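Cutlery sorters wanted — come spend a morning with us and our spoons

Hi, I'm Azucena Salinas, and I run the sorting side of things at Flevura. We look after tableware for parties, school dinners and the odd very large wedding, and we own more spoons than I ever thought I'd have an opinion about. I need 25 people to come in during June and help me work out a better way of sorting them. No experience needed! If you've ever emptied a dishwasher you're overqualified.

The project is called Rallar (don't ask, it was late and we'd had cake). What I want to know is how regular people group spoons when they're left to get on with it. Do you go by size? By handle color? Do you put the orange ones with the teal ones and keep the plain silver apart? I have my way, my sister has hers, and we've stopped discussing it at dinner.

You'll work at a table with a green top, with spoons spread out on it and containers to sort them into. 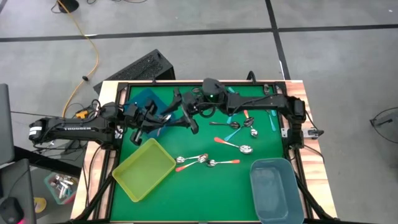
Cengiz Canpolat: I came to the last round and went in sure I'd sort by color. Ten minutes later I was doing it by how the handles felt in my hand. Bring a snack, the break is longer than you think, and wear sleeves you can push up.

Thank you, Cengiz, and yes, the sleeves are a good point.

A session lasts 2 hours with a break in the middle. You'll do the small spoons first, then we swap over to the serving spoons, and those are a whole other story. They have long thin handles, they cross over each other the second you put them down, and everybody has a different idea about which way the bowls should face. I'd love to hear yours. Talk out loud while you work if you like — I take notes by hand and I'm a fast writer.

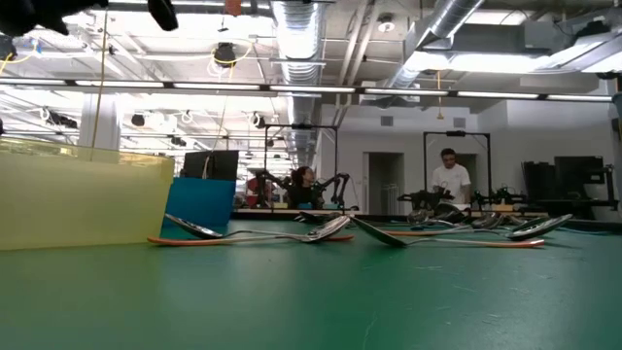

After the serving spoons we sit down with coffee and you tell me what annoyed you. Too many containers, too few, handles that look alike until you've got them side by side, whatever it is. That part is the one I look forward to most, so please don't be polite.

Who can apply: anyone 18 or over who can stand for a while (stools are available, just tell me beforehand) and can tell orange from red without getting upset about it. If you're color blind I'd especially like to hear from you, as we've had hardly anyone so far and I'd hate to settle on a system that only works for half the crew.

What you get: $70 for the session, paid the same day, plus lunch from Esto next door. The soup is very good. Parking is free behind the Alvarado building, and the door code is 1424 — it sticks, so press hard.

To apply, send me a few lines with your name, which mornings suit you and how the cutlery drawer looks at your place. A messy drawer won't count against you. Please write by 17/06/2019, and put "Rallar" in the subject line so I can find you among the invoices. I answer everyone, though it may take me a couple of days.

Azucena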